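The patience of the teacher

I spent most of May teaching a robot to put one foam cube on top of another. My own nephew managed it before he could walk, and he threw in a song.

At Fustura we do this by remote control. You hold a handle, the arm copies your wrist, and every hesitation goes on the record. By demonstration 104 I had learned that I sigh before I let go of things. The arm can't sigh, but it had picked up the pause.
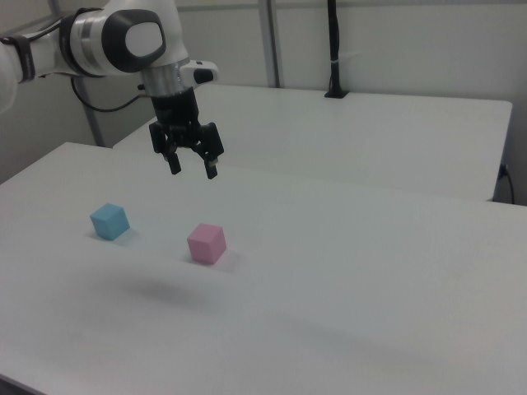

Pupil and coursework: one blue cube, one pink.

There is a school of thought, popular at Busberg, that showing a machine how to do a job is cheating, and that it ought to work things out for itself. I invite its members to watch one try. Give me a bored human with a steady hand and 200 goes at the same lift.

My complaint is with the word "skill", as in "the robot has acquired the skill". It has acquired mine, sloppy left turn included, and mine was never much to boast about. If we are going to hand our habits down to machines, we might choose the teachers with more care than we choose the cubes. I got the job by being in the room.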